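Canicross starts again at Flarnbridge

The Flarnbridge canicross group is back on the forest tracks after a break since July. Runs leave the Turkville gate at 9am every other Sunday.
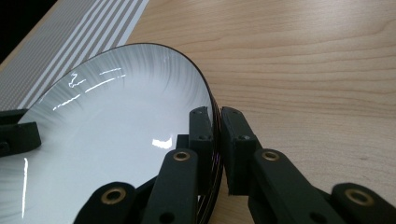 A white plate with a thin brown rim.

Dogs must be over 18 months and fit to pull. Bring a proper harness and a bungee line – collars and flat leads are not allowed on the course. The short loop is 2 miles and suits beginners.

Urmila Kashyap has two spare harnesses to lend, medium and large. To book a place, speak to Ramesh Mathur at Gindville training night.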